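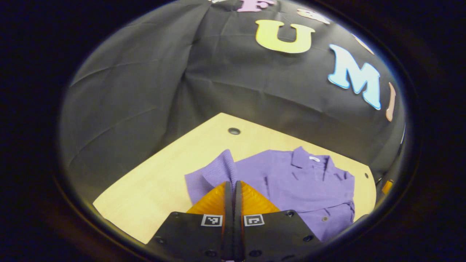

How often does a long-sleeved top need washing?

After two or three wears for most of us, sooner if you've been digging the garden or frying onions in it, and later if you've sat in an office with the window open.

(Put that up while people are finding their seats and leave it up. Let them argue with each other over it. At Wirker they were still at it when I started talking and it warmed the room up better than anything I could have said.)

Hello and thank you for coming out on a Wednesday evening, which I know is when the swimming is on, and the choir. I'm going to talk for a bit under an hour about washing clothes, drying them and making them last, and there'll be tea at the back afterwards. Please do interrupt. I lose my thread but I generally find it again.

A word on who I am. I worked for 18 years in the laundry and alterations shop on Uddin Street, first on the counter, then in the back with the presses, and for the last part of it I was the person people were sent to when something had gone wrong. Shrunk jumpers, grey whites, a christening gown with candle wax down it. So most of what I know comes from other people's disasters, and a fair amount from my own.

THE LABEL
Pause here and ask everybody to find the label in whatever they're wearing. There's always some laughing and somebody always needs help with the back of a collar. Give it a good couple of minutes.

The number in the little tub is the hottest wash the garment should get. People read it as an instruction and it's a ceiling. A shirt marked 40 will be quite happy at 30, and nearly everything I wear goes in at 30 from one end of the year to the other. Towels, bedding and tea towels I do hotter, and anything from a sickbed.

One line under the tub means be gentler, two lines means gentler still. A hand in the tub means hand wash, though plenty of machines now have a programme that does it kindly enough. The square with a circle in it is the tumble dryer. If it's crossed out, believe it. I have seen a grown man's cardigan that would have fitted a teddy bear, and he'd brought it in hoping we could stretch it back.

(If Leena Kuusisto is in, ask her to tell the one about the curtains. If she isn't, don't try to do it for her, it doesn't work in my voice.)

SORTING
I was taught whites, lights, darks, wools and "things that frighten me", and I still do it that way. If you live alone that can mean waiting a long time for a full load, so put lights and whites together by all means, but keep anything new and strongly coloured out for its first few washes. Reds are famous for it. Purples and dark blues can be every bit as bad. A quick test is to damp a hidden bit of the hem, press a white hanky on it, and look at the hanky.

Do up zips. Undo buttons - people always do this the other way about, and then wonder why the buttonholes gape. Turn printed things and jeans inside out. Pull the sleeves the right way through before they go in, or you'll be fishing inside a cold wet tube on the doorstep in January.

HOW FULL
Hold up hand, flat, like this. You want to be able to slide your hand in above the dry washing at the top of the drum. If you have to lean on the door to shut it, take something out. Clothes get clean partly by dropping and rubbing against each other, and they can't do that if they're wedged in like commuters.

And the powder! Grigoris Zervas, who ran the back room when I started, used to say that half the town was washing its clothes in soup. Read the box, find out if your water is hard or soft, and use what it says for your sort of load. If towels feel stiff, or there's a slippery feel to things when you rinse them in the sink, you're very likely using too much. Try them once through with no detergent whatsoever and look at the suds that come out. It's quite a shock.

I don't use softener on towels or on sports things. I do use it on the odd cotton jumper, I like the smell, and I'm not going to pretend otherwise.

STAINS
Keep this section short, it'll come up in questions anyway and it always runs over.

Blot, don't rub. Cold water first for blood, egg and milk. Washing-up liquid for grease, a small drop worked in with your fingers and left for ten minutes. For ballpoint, a bit of surgical spirit on a cotton pad with kitchen roll underneath, and test it somewhere hidden. Tomato, get it rinsed from the back of the cloth and then hang it out in the sun if there is any.

Don't iron it or tumble it until you're sure the mark has gone. Heat sets things. If I'd had a pound for every shirt that came in with a gravy stain pressed neatly into the front I'd be giving this talk from my yacht.

DRYING
Shake everything hard as it comes out. One good crack each, like a sheet. I'd say it saves me two thirds of my ironing, and a shirt that sits in a heap on the table until bedtime will want twice the work. Hang tops by the hem, upside down, with the pegs at the side seams. Jumpers flat on a towel. Shirts on hangers, top button done up, and smooth the placket down with your fingers.

Indoors, open a window a crack and leave room between things on the airer. I know it's tempting to pile it up. Two smaller loads on different days dry far better than one enormous one.

MENDING BEFORE WASHING
This was Griet Van Dijk's rule and I've come round to it over the years. A small hole goes into the machine and a bigger hole comes out. So have a look over things as you sort them, and put anything with a loose button or a dropped hem to one side. I keep a tin on the windowsill with three needles already threaded, black, white and a sort of mud colour, and the mud colour gets used most.

(Pass the tin round. Count the needles back in, there were two at Plollura last August.)

For a pulled thread in a knit, never cut it. Ease it through to the inside with a crochet hook or a needle threader and stretch the fabric gently each way till it settles.

FOLDING AND PUTTING AWAY
If we're past eight o'clock skip to the end of this bit.

Lay a long-sleeved top face down, smooth it from the middle outwards, fold one side in with the sleeve running straight down, then the other, then up from the bottom in thirds. Get a couple of people up to do it at the front table. Children are very good at it, much better than their parents, and should be clapped.

Never put anything away worn for the season without washing it first. Moths like us better than they like wool.

QUESTIONS
They'll ask about vinegar. Fine now and then, not with bleach, never ever with bleach, say it twice. They'll ask about washing bags - yes for tights and bras. They'll ask which machine to buy and I don't know, mine came with the house.

Thank Lenka Urban for the hall and the urn. Handouts are by the door, the green ones have the label symbols on and the yellow ones are the stain list. Chairs need stacking in sixes.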